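I've had the Sirnel hand-held gripper kit on loan since February, and I've become a bit of a bore about laundry. My sister has asked me to stop bringing it up at dinner.

For anyone who missed my last post: it's a pair of grippers you hold yourself and do your own chores with, and the recordings go off to train an arm (the Rotomness, in my case) that's meant to do them without you. So you're buying into two things really, a tool that's quite nice and a robot that is still learning what a sleeve is.

## The gripper

I like it! It's lighter than I'd feared, the squeeze is smooth, and after 15 minutes my hand had stopped thinking about it. The fingers are good on waistbands and hems, anything with a bit of thickness to grab. Flat sheets are a pain. You end up skating over the top of the cotton, and the trick (thank you, Loïc Delaunay, who answered my very moany email) is to come in low from the side and push up a ridge first.

My grumbles are small ones. The strap is too short for a winter jumper, and the carry case has the stiffest zip I've ever met. The manual also wants you to log every session by hand in the Pastumia app, which forgets your login if you so much as look away.

## The robot end of it

Well. It can fold a towel. It folds a towel better than my brother does, in fact, though he'd have finished and made tea by then. T-shirts come out fine if you lay them flat first, at which point you've done half the job yourself.

Trousers are where it all goes wobbly. One pair on its own, nicely spread out, and it'll usually manage. Put them next to other dark things and it starts dithering, going in for a leg and coming up with somebody's cardigan.

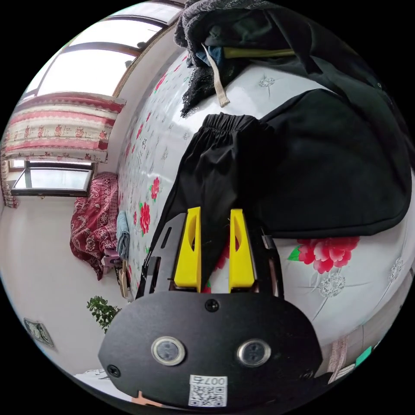
*Photo: author's own, Sirnel kit review*

Black trousers beside another big black garment on a flowery sheet, with more dark clothes heaped behind: I can sort that lot with my eyes half shut, and I'd still call it the hardest thing I've asked of a machine. A gathered elastic waist helps a bit, as there's something to pinch. The rest is just black on black.

The older Lacroix arm I tried gave up on piles altogether, so this is progress. I'd let the Rotomness do my towels tomorrow. I wouldn't leave it alone with a full basket.

## Worth it?

If you enjoy tinkering, yes, go for the gripper kit and have fun. Four stars from me, and it loses one for that zip. If you just want your washing put away, keep your money for now and ask me again when it can do socks. I've got 2 sessions of socks still to record and I'm putting them off.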